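# Vumalik – cadernos de gente que passa

por Aba Asante
Atualizado em abril

Vumalik é um conjunto de textos curtos sobre pessoas que vejo com frequência e com quem quase nunca falo: a senhora do autocarro que lê as ementas em voz alta, o homem que pede sempre dois cafés e deixa um, o rapaz da paragem de Mulside que ensaia discursos. Escrevi-os em cadernos e depois passei-os para ficheiros de texto simples. O repositório existe para quem quiser ler, pesquisar ou usar os textos em trabalho sobre português escrito informal.

## Conteúdo

- `entradas/` – 2.159 entradas, uma por ficheiro, em UTF-8
- `alcunhas.tsv` – lista de alcunhas com o número da primeira entrada em que aparecem
- `cadernos.tsv` – correspondência entre entradas e cadernos (16 ao todo)
- `NOTAS.md` – dúvidas de transcrição que ficaram por resolver

Cada entrada tem um cabeçalho de três linhas: número, caderno, lugar. O lugar é vago de propósito («café», «autocarro», «fila»). Depois vem uma linha em branco e o texto. Há entradas de uma só frase e outras que ocupam várias páginas do caderno.

## Como foi transcrito

Transcrevi tudo à mão, sem reconhecimento automático. A minha letra piora muito a partir do caderno 9, escrito quase todo em pé, e aí aparecem mais marcas `[?]`. Onde risquei uma palavra e pus outra por cima, ficou só a segunda. Os erros de ortografia mantêm-se, incluindo «concerteza», que escrevi assim durante anos.
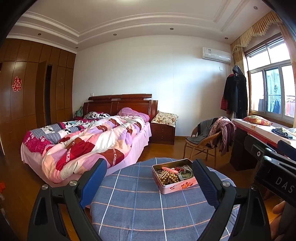

Lata com contas e outras peças de bijutaria, sobre uma toalha aos quadrados.

As alcunhas são as que usei na altura. Algumas são pouco simpáticas e pensei em trocá-las, mas metade das entradas deixava de fazer sentido. A do Vasseur, por exemplo, vem do nome que ele trazia escrito num saco de pano e não faço ideia se é o dele. «Dona Fila» aparece em entradas de sítios diferentes e hoje desconfio que eram duas pessoas. Não corrigi.

## O que não está incluído

Retirei as entradas com moradas, doenças ou conversas que não eram para mim. Também não incluí o caderno que perdi em Dinusano, de que só me lembro do início. Os números dessas entradas foram saltados – se faltar um ficheiro na sequência, não é erro da descarga.

As datas foram apagadas. Ficou apenas o dia da semana quando o próprio texto o menciona, e é quase sempre sábado.

## Limitações

É a visão de uma só pessoa, nos mesmos trajetos, sempre às mesmas horas. Quem aparece aqui não foi entrevistado nem sabe que aparece. Inventei motivos para o que faziam e nem sempre distingui no texto o que vi do que supus. Não serve para tirar conclusões sobre os moradores de Mulside, nem sobre utentes de transportes em geral.

A extensão é muito desigual: uma entrada pode ter até 50 linhas. Para treinar ou testar alguma coisa com isto, convém separar por caderno. As entradas seguidas repetem pessoas e frases inteiras.

## Utilização

Uso livre para leitura e estudo, com indicação da origem. Peço que não tentem identificar ninguém. Quem achar que se reconhece pode escrever-me e eu retiro o texto, sem perguntas.

Comentários

**rui_m**
A entrada 412 está repetida na 418, só muda a última frase. É de propósito?

**Aba Asante**
Não é. Escrevi a mesma história duas vezes, em cadernos diferentes. Vou deixar as duas e pôr uma linha no NOTAS.md.

**leitora de autocarro**
Gostei muito do homem dos dois cafés. Volta a aparecer depois do caderno 11?

**tcs**
O alcunhas.tsv abre com os acentos trocados na folha de cálculo. Escolhendo UTF-8 na importação fica bem.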